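Wednesday, meeting room reset
2 min read

Started 9.15 with Lamisi. Long table first. The two sections had crept apart at the window end, so we pushed them back together and wiped along the seam. You can still feel the join with your hand. Csaba to look at the catches underneath.

Paper from the Pondness talk sorted into keep and recycle. 44 brochures went back in the cupboard. Left a couple of printed things on the table for Corina to go through, including the sheet with the red header.

Cups: nearly 98 left in the carton, enough for April. Topped up the tissues. Rutilio wants the drinks kept along the middle, away from the notes, so that's the layout for now. Gooseneck mic stays plugged in behind the cups. Don't coil the neck, just bend it back out of the way.

Lost property is the red thermos with the teal band, the lidded mug, and the pink mouse. Ask Piroska about the mouse before it goes in the drawer. Anything not claimed by the 23rd goes to the front desk.

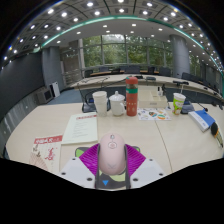 Still to do
- catches under the table
- order cups
- new label for the lost property drawer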